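4.2 Contact-aware replanning with a person at the table

The planner described in Section 4.1 treats the tabletop as a set of rigid objects with known poses. That works well for blocks and fruit, and it works badly for anything with a cable on it. A plug seated in a socket strip is joined to something the planner cannot move freely, and the strip itself slides as soon as the hand touches it off-center. Our fix in Skurel, the planning layer of the Torkero stack, is to let each object carry a list of constraints that other agents may add or take away while a plan is running. A person's hand resting on an object is one of these constraints. We were surprised by how much this one small change gave us!

In practice, the perception node publishes a "held" flag for every tracked object, along with a confidence value. Skurel reads the flag at each planning cycle. If the flag is set, the object is treated as fixed to the table, and grasp candidates that need a reaction force from it become legal. If the flag drops, those candidates are removed at once and the arm falls back to a hover pose. Figure 3 gives the kind of setting we have in mind, with a power strip under a person's palm, a plug in one end of it, and plenty of clutter on all sides.

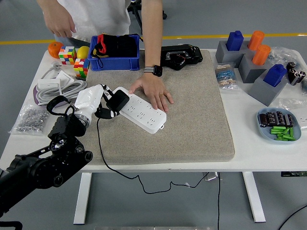
Figure 3. Shared workspace for the socket strip task.

What happens if the person lets go while the arm is pulling? The controller sees the strip start to move with the hand, drops its pulling force within 50 ms, and asks the planner for a new grasp.

We tuned the confidence threshold on 249 recorded trials from the Clerkavano lab. The replay tool steps through the logs at full rate and prints every cycle where the flag changed, so a bad threshold shows up in minutes — a real pleasure after years of guessing from plots. Waltraud Rieger wrote the first version of this tool in April, and it has since become the part of the code we open most often. The logs hold 3891 flag changes, many of them short flickers when fingers pass over an object without touching it. A simple filter that waits for three matching cycles removes most of these.

Cables remain the hard part. We model each one as a chain of short links with a loose end, and the chain is only used for collision checks, never for grasping. This is crude, but it keeps the arm from planning a sweep through a cable that hangs over the table edge. A better model is under way in the Lenz branch, and we are very keen to see how far it can go.

Related items
Skurel: constraint lists for shared tabletops
Replay tool notes, Torkero stack (03/06/2018)
Cable chains for collision checking — Lenz branch
Clerkavano trial logs: format and field names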